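Chapter 7
Looking After a Picking Cell

When Märta Fjeld took over the picking cell at Hostano, she was handed a ring of keys, a binder with half its pages missing, and one piece of advice: look at the cables before you look at anything else. She has passed that advice on to every trainee, and I am glad to pass it on to you.

By this point in the book you have bolted down an arm, set its limits, and taught it to lift a part from one bin and put it in another. All of that is satisfying work. This chapter is about the quieter weeks that follow, when a clamp creeps, a bin shifts a little on its table, and a cable that hung nicely in March begins to rub. We will start at the gripper and work back toward the base, pausing at each joint to see how the cables bend — and how much slack they need at the far end of the reach.

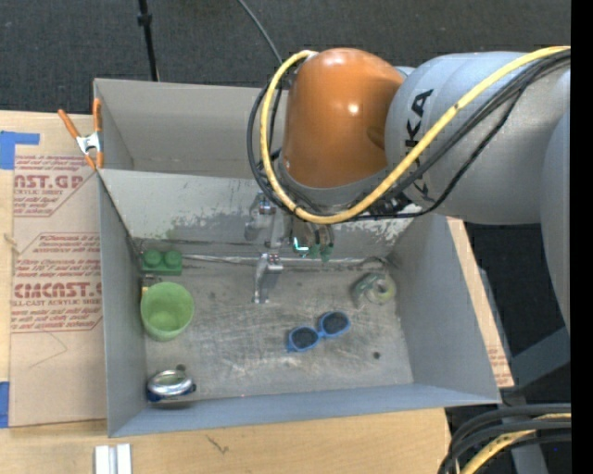
Figure 7.1 A KUKA arm over its picking bin, with yellow and black cables routed around the orange joint. Note the spring clamp where the two bins meet.

Keep a notebook as you read. Mieke Baert, who kept the cells running at Sulletti, wrote up each inspection on a single page, and we will borrow her layout in Section 7.2. Her rule was to check the cable run every 200 hours and the bin clamps at every shift change, and to write down the result even when all was well.

7.1 Following the Cable Run

Begin with the arm parked and the power locked out. Put one hand on the cable bundle just above the gripper and follow it slowly upward, feeling for flat spots and nicks as you go.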